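Stemeo ホームシアター設定ガイド
第5章 映画再生モードと字幕の調整

シェア 12 コメント 3

この章では、Stemeo 本体に入っている映画向けの再生モードと、字幕・音声の設定を扱う。メーカーの宣伝文句では「監督の意図をそのまま居間へ」ということになっているが、本書ではその主張を前提にしない。初期設定のままでは、古い白黒映画の俳優の顔がつるつるに処理され、台詞は効果音に埋もれる。以下の手順で、余計な処理をひとつずつ切っていく。

5-1 始める前に

本体のファームウェアが2305以降であることを確認する。それより古い版では「シネマ原画」の項目がメニューに出ない。版の番号は「設定」→「本体情報」の一番下にある。

注意:更新中は電源を切らないこと。画面には残り時間が表示されるが、あてにならない。残り1分と出てから長く動かないことがある。

5-2 映像モードを選ぶ

1. リモコンの「メニュー」を押し、「映像」を選ぶ。
2. 「モード」を「シネマ原画」にする。「シネマ」「シネマ強」「スターライト」は名前が似ているが別物で、どれも輪郭強調が入る。
3. 「動き補間」を「切」にする。「弱」では足りない。毎秒24コマで撮られた映画が昼の連続ドラマのように見えるのは、たいていこの機能のせいである。
4. 「ノイズ除去」を「切」にする。フィルムの粒子まで消えてしまう。
5. 「自動明るさ」を「切」にする。暗い場面の途中で画面がふっと明るくなる場合は、ここを見直す。

補足:設定は入力端子ごとに保存される。説明画面には「すべての入力に適用」というボタンがあるが、当方で試したかぎり、配信アプリには反映されなかった。アプリを開いた状態で、もう一度同じ操作をすること。 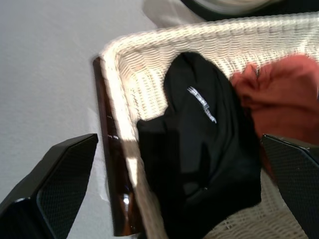
音声と字幕

5-3 台詞を聞き取りやすくする

1. 「音声」→「出力」で、接続している機器を選ぶ。Goven のサウンドバーを使う場合は「外部(自動)」でなく「外部(固定)」にする。自動では、予告編から本編に切り替わるときに音が途切れることがある。
2. 「台詞補正」を「1」にする。目盛りは5まであるが、3を超えると声だけが電話口のように浮く。
3. 「仮想サラウンド」を「切」にする。二本のスピーカーで劇場の音になるという説明は、話半分に読んでおいてよい。
4. 音と口の動きがずれる場合は「音声遅延」を少しずつ動かす。歌の場面より、正面を向いて話している場面のほうが合わせやすい。

警告:音量を上げたまま「台詞補正」を切り替えないこと。切り替えの瞬間に大きな音が出る場合がある。

5-4 字幕を設定する

1. 再生中に「字幕」ボタンを押し、言語を選ぶ。
2. 「文字の大きさ」は「中」から試す。「大」は長い台詞が三行になり、俳優の口元にかかる。
3. 「背景」を「なし」、「縁取り」を「細」にする。雪や砂漠の場面で白い字が読めなければ「太」に変える。
4. 「自動翻訳字幕」は「切」のままにする。主演俳優の名前が普通名詞として訳される例を何度も見た。正規の字幕が収録されている作品で使う理由はない。

5-5 作品情報と「今日の映画」

ホーム画面の右側には、俳優の誕生日や公開記念日を並べる「今日の映画」欄が出る。情報は Otholm の作品データベースから取得され、登録数は最大4000作品とされている。日付の誤りや、同姓同名の俳優の取り違えが混じる。出典の表示もないので、記事や授業に使うなら別の資料で確かめてほしい。

欄を消す手順は次のとおり。

1. 「設定」→「ホーム画面」を開く。
2. 「おすすめと記念日」の印を外す。
3. 「戻る」で閉じる。「完了」を押すと、有料番組の案内が先に出る。

補足:更新のたびにこの印が元に戻ることがある。10月の更新でも戻った。

5-6 視聴履歴の扱い

履歴は本体に3000件まで残り、古いものから消える。家族で共用している場合、推薦欄には全員分が混ざって出る。「好みを学習します」とあるが、子ども向けアニメを一本流しただけで、しばらくは歌う動物ばかり勧められた。

1. 「設定」→「個人情報」→「視聴履歴」を開く。
2. 消したい作品に合わせ、リモコンの「黄」を長押しする。
3. 全部消すなら「すべて削除」を選び、暗証番号を入れる。

注意:「すべて削除」を実行すると、途中まで見た作品の再開位置も消える。確認画面にはその説明がない。

5-7 うまくいかないとき

映像モードが勝手に変わる:「省エネ」が「入」になっていないか確認する。省エネは映像モードより優先される。

字幕が一拍遅れる:アプリを終了し、開き直す。本体の再起動を勧める案内が出るが、こちらで直ることが多い。

Fu の外付け再生機を認識しない:ケーブルを端子2に差し替える。端子1と3でも使えると箱には書いてあるが、24コマ出力が通ったのは端子2だけだった。

それでも直らない場合は、第9章の初期化に進む前に、ここまでの設定値を紙に控えておくこと。書き出し機能はあるが、読み込み機能がまだない。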